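Subject: Re: [lendon-bakers] Hot cross buns going flat on the second prove

Slavica Ivanov wrote:

> I've now made three batches of hot cross buns for the April table and every one has gone the same way. First rise is fine, dough doubles, lovely. Then I shape them, put them on the tray, leave them an hour and a half by the boiler, and they spread sideways into each other and come out of the oven looking like scones. Taste is good. Crumb is a bit coarse and there's a sour smell I don't remember from last year.
>
> Flour is the strong white from Phan, yeast is the usual instant sachets. I've put in extra fruit this year because people said they were mean with it last time. Also the crosses keep sliding off. Should I be using more yeast?
>
> Slavica

No, please don't use more yeast. I think you are overproving them, and more yeast will only get you there quicker.

An hour and a half next to a boiler is a long time for a shaped bun. Your first rise can look after itself to some extent, as you're going to knock the dough back anyway, but on the second one there is no going back once the buns have gone slack. The sour smell and the coarse crumb both point the same way. I had the same trouble the first year I did them in quantity, and I blamed the flour for a month.

Take them away from the boiler altogether. Put the tray on the ordinary kitchen worktop with a large plastic bag over it, blown up a bit so it doesn't touch the tops, and start looking at 40 minutes. Press one gently at the side with a floured finger. If the dent springs straight back they need longer. If it comes back slowly and leaves a slight mark, they should go in. If it stays where you put it you've missed the moment, but bake them anyway, they'll toast. 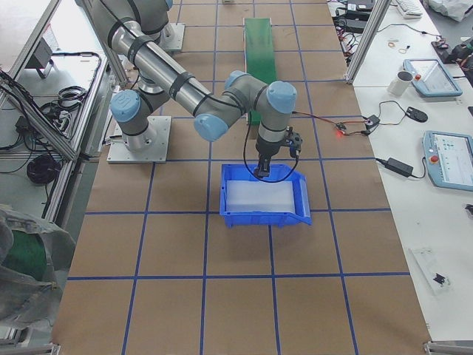

Reading time: 5 minutes

Have the oven fully hot before you start testing. I've seen people do everything right and then leave the tray sitting while the oven warms up, and that's another quarter of an hour of proving you didn't plan for.

On the fruit. I know people asked for more, but there is a limit to what the dough will carry. I use 80 g of sultanas and 50 g of mixed peel to 500 g of flour, which is on the modest side, and I soak the sultanas in hot tea first and then drain them very well. If they go in wet the dough turns to glue on the second kneading and you end up adding flour by the handful, and then the buns are dry. Spread them on a tea towel for as long as you can. Overnight is fine.

Add the fruit after the first rise, not at the start. Flatten the dough into a rectangle, scatter the fruit over, fold it up like a letter and then give it a few gentle turns until it's spread through. Any sultanas that poke out of the top of a shaped bun should be pushed in underneath or they'll burn and taste bitter.

The full quantities, as someone off list asked me for them as well. This makes 12:

500 g strong white flour
75 g caster sugar
7 g instant yeast (one sachet)
8 g fine salt
2 teaspoons mixed spice
1 teaspoon cinnamon
50 g soft butter
1 large egg
280 ml whole milk, warmed to blood heat
80 g sultanas
50 g mixed peel
Grated zest of one orange

Hold back a splash of the milk until you've seen how the dough comes together. Flours vary a lot in how much they take up. The Phan strong white takes rather less than the one I was using before, and a slack dough will spread on the tray however well you time it. It should be soft and a bit tacky but it should come away from the bowl in one piece.

Knead for ten minutes by hand or six in a mixer on low. Add the butter after the first couple of minutes, in small bits. It will look as though it has gone wrong and then it comes back together.

Cinnamon slows yeast down, by the way. A teaspoon is fine, but the year somebody on this list put in a tablespoon they got a tray of paving stones. If you want more spice, put it in the glaze.

Shaping matters more than people think. Weigh the dough and divide it, don't go by eye, or the small ones are dry before the big ones are done. Then pull the edges of each piece into the middle, turn it over and roll it under a cupped hand on an unfloured surface until the top feels tight. If the skin is loose it will spread. I leave a finger's width between them on the tray, so that they just meet in the oven and hold each other up. Too far apart and they go out instead of up.

Crosses. I suspect yours slide off because the paste is too thin, or because you're egg washing before you pipe. Mix 75 g plain flour with 5 tablespoons of water, adding the last one slowly, until it holds a line when you lift the spoon. Pipe it on just before they go in the oven, in long lines right across the whole row and then the other way. Leave the egg wash out. The glaze afterwards gives you all the shine you need. 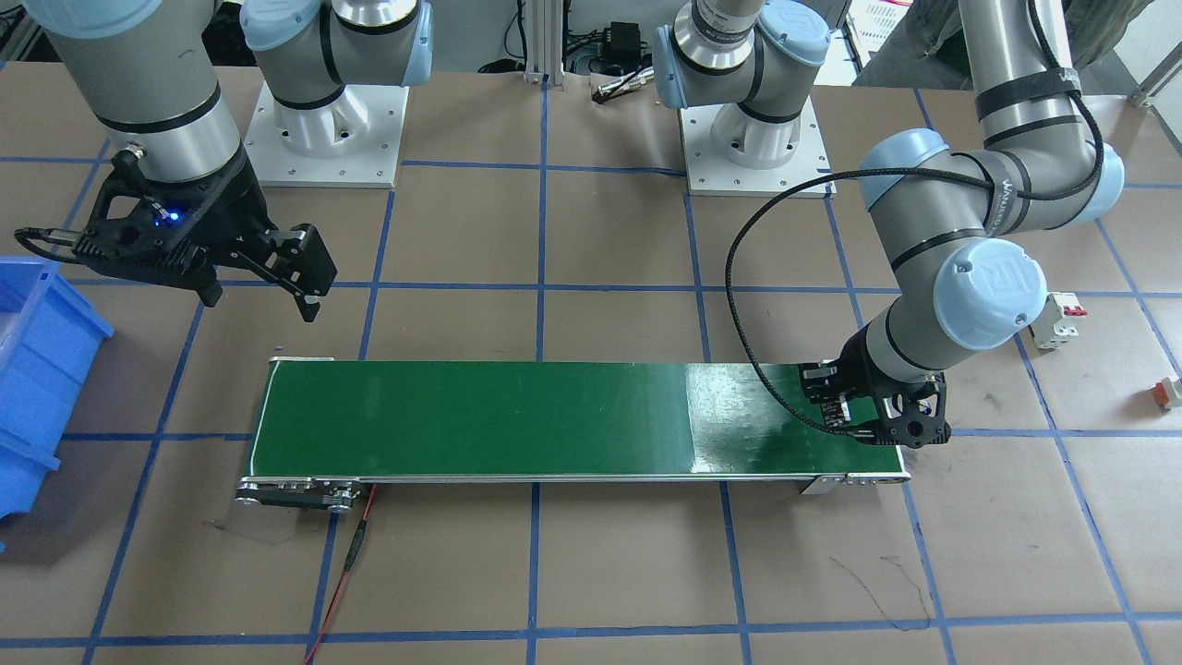 Left-hand arm and gripper beside the green conveyor.

Bake at 200 fan for 20 minutes, and turn the tray round once after the first twelve if your oven has a hot side. Mine does, at the back. They should be a good deep brown. People take them out when they're pale gold and then wonder why the middle is doughy. Tap one underneath if you're not sure.

For the glaze I warm two tablespoons of apricot jam with one of water, sieve it and brush it on while the buns are still hot. Golden syrup works too but stays sticky, which is a nuisance if you're bagging them. Let them cool completely before they go in a bag or the crosses go soggy.

If you're short of time on the morning, you can do the first rise overnight in the fridge. Make the dough in the evening, cover it, and take it out an hour before you want to shape. The flavour is better for it, if anything. The second prove will take longer from cold — it could be well over an hour — so go by the finger test and ignore the clock.

A few other bits while I'm writing.

The Plastorico dough tubs that several of you ordered are good but the lids seal very tightly. Leave one corner up or the lid will lift itself off in the night. Mine did.

I tried the Nokura mixer on this dough at my sister's. It coped with a single batch and got warm on a double. I'd do two singles.

They freeze well, without the glaze. Defrost, five minutes in a warm oven, glaze then. I wouldn't keep them past a month or so as the peel goes hard.

Somebody asked last time about chocolate chip ones for the children. Same dough, leave out the peel and the tea-soaked fruit, use chips straight from the fridge and fold them in quickly. They smear if the dough is warm. I also drop the mixed spice and keep only the cinnamon and the orange.

Slavica, if you do another test batch, I'd change only the second prove to begin with and leave everything else as it is, extra fruit included. Let us know how long they took in your kitchen. Mine is cold, so my 40 minutes may be your 30.

I have a spare piping bag with a 5 mm plain nozzle if you want to borrow it for the table. I can leave it in your porch any evening after six.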